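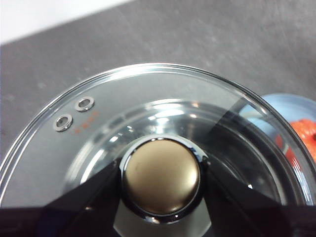 About Merkia Sports Center

Merkia is a public sports and fitness center run by Sedik, a nonprofit operating company. The building has a main hall, a 50-meter pool, a strength room, two studios and a small physical testing lab. Total membership at the last annual count was 2791.

Building and equipment

The main hall is marked for basketball, volleyball and badminton. A divider curtain splits it into two courts, and each half can be booked separately. The floor is sprung maple, resealed every December while the hall is closed. Spectator seating on the east side pulls out from the wall and holds 90.

The pool has eight lanes and a movable bulkhead, so it can be set up for long course or short course swimming. Water is tested every two hours during opening times and the readings are posted at the pool desk. Air handling was replaced with a Vurora heat recovery unit, and the old plant room is now dry storage for lane ropes and goals.

Testing lab

The lab offers treadmill and bike testing, body composition measurement and basic movement screening. Tests are booked by appointment and take roughly 50 minutes. Results are sent as a short written report with the raw data attached. Club coaches can request group sessions for squads — these are normally run before 9 a.m.

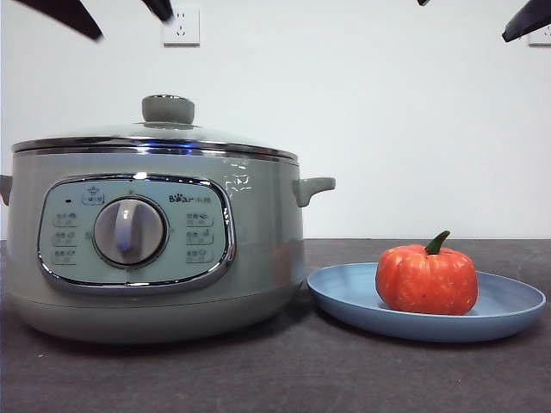

Management

Josphat Swai is the center manager and is responsible for operations, staffing and safety. Hamisi Urio heads the sports program, which covers adult classes, junior coaching and school use. Questions on court allocation go to the program office. Questions on billing go to the front desk.

Clubs and schools

The Biwott swim club and 93 other user groups hold regular bookings. Allocations are reviewed once a year, and returning groups keep their slot if the previous season's fees are paid. Schools may book the hall and pool on weekday mornings at a reduced rate. A certificate of insurance is required before the first session.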